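Projects > Fano Toy Library > Progress report, March

We use cookies to make this site work. Accept | Settings

To: Imani Thibodeaux, grants office, Draramum
From: Tsung-han Hsiao, Fano Toy Library

Dear Imani,

I am glad to report that the sorting of the donated toy vehicles is almost complete. In the last report we had 77 cars without a record. Now only 17 are waiting, and most of them are small trucks with missing wheels.

Each car gets a number, a short note about its condition and a place in the drawers. Milagros Manzano writes the notes and Rūta Ramanauskas checks them. We decided together not to repaint anything. Families told us that they like the old cars as they are, and new paint would also take money from the repair budget – this budget is already small.

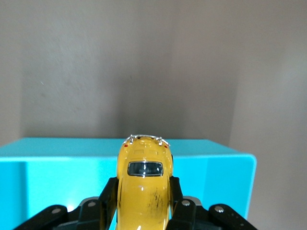

For the die-cast cars we now use three grades: clean, marked and damaged. A car with dark smudges or scratches on the roof, but with its bumper and windows in good order, goes to "marked" and can still be lent. Milagros first wanted only two grades, but too many good cars were then put aside.

From the grant we have spent 1298 on drawers, labels and small tools. The receipts are with Naveed Naqvi, who will send them separately. We still need 100 more label holders, and I ask your permission to buy them from the money left for printing.

Next month we begin with the wooden trains.

With kind regards,
Tsung-han Hsiao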